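5월, 밤 11시 조금 지남

보일러 배관 압력을 다시 확인했다. 저녁 7시에 1.4바였는데 지금 1.3바다. 난방을 끈 상태이므로 온도 변화로 설명되는 폭이기는 하나 지난주에도 같은 방향으로 떨어졌다. 분배기 쪽 에어밴트는 육안상 이상이 없고, 휴지를 대 봐도 젖지 않는다. 내일 같은 시각에 한 번 더 읽고 기록만 남긴다.

가스 계량기 지침은 1,770. 지난달 검침 이후 증가분이 작다. 온수만 쓰는 달이니 당연한 값이다. 겨울 수치와 비교하려고 예전 공책을 찾았는데 2월분 한 장이 없다. 찢은 기억은 없다.

Grillura에서 주문한 온도조절기가 오후에 도착했다. 기존 제품과 배선 단자 순서가 다르다. 구형은 공통선이 맨 왼쪽인데 신형은 가운데다. 설명서의 결선도는 인쇄가 흐려서 Forum에 올라온 글을 참고했다. 글쓴이는 단자 나사를 너무 세게 조이면 피복이 눌린다고 적었는데, 풀어 보니 우리 집 거실 쪽 선이 그 상태였다. 끝을 11밀리미터 잘라 내고 다시 벗겼다. 교체 자체는 금방 끝났고 벽에 남은 구형 자국을 가리는 데 시간이 더 걸렸다. 퍼티를 얇게 한 번 발랐고 사포질은 마른 뒤에 한다.

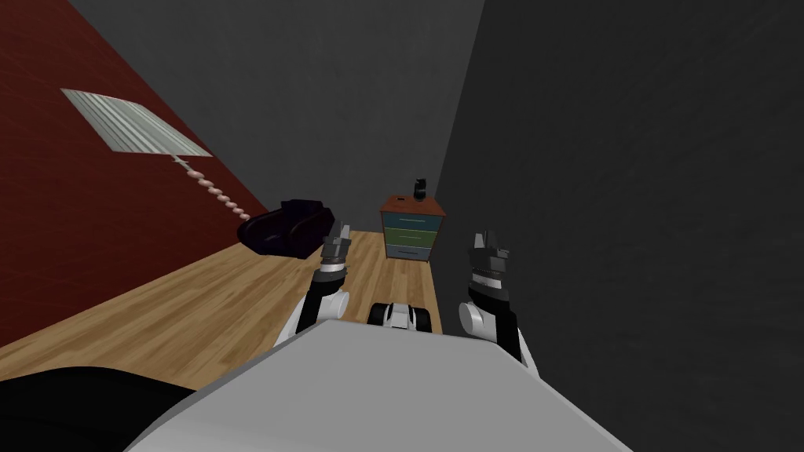 새 조절기의 표시 온도는 실온계보다 0.6도 높다. 보정 메뉴는 0.5도 단위라서 정확히 맞출 수 없다. 일단 마이너스 0.5로 두었다. 설치 높이는 바닥에서 1.5미터로 구형과 같다. 복도 쪽 문을 열면 표시값이 3분쯤 뒤에 따라 내려가는데, 구형은 이보다 훨씬 둔했다. 히스테리시스를 기본값으로 두면 겨울에 보일러가 너무 자주 켜질 것 같다. 10월에 다시 본다.

작은방은 손대지 않았다. 그 방은 구동기가 아예 반응하지 않고, 밸브를 손으로 돌려야 열린다. Trellum 구동기가 나사 규격이 맞는다고 하여 가격을 찾아보았으나 품절이다. Akanda 것은 재고가 있는데 전압이 다르다. 변환기를 끼우면 된다는 의견도 있었지만 분배기함 안에 부품을 더 넣고 싶지 않다. 입고 알림만 신청했다.

분배기함을 연 김에 호스에 붙은 꼬리표를 새로 썼다. 볼펜 글씨가 거의 지워져 있었다. 안방과 거실 표시가 서로 바뀌어 있던 것도 고쳤다. 이사 온 뒤로 계속 거실 밸브라고 생각하고 안방 밸브를 조절해 온 셈이다. 작년 겨울에 안방만 건조했던 것도 이것과 관계가 있을지 모른다.

자기 전 실온 22.8도, 습도 47퍼센트. 창은 한 뼘 열어 두었다. 내일 할 일은 퍼티 사포질, 압력 확인, 2월분 종이 찾기.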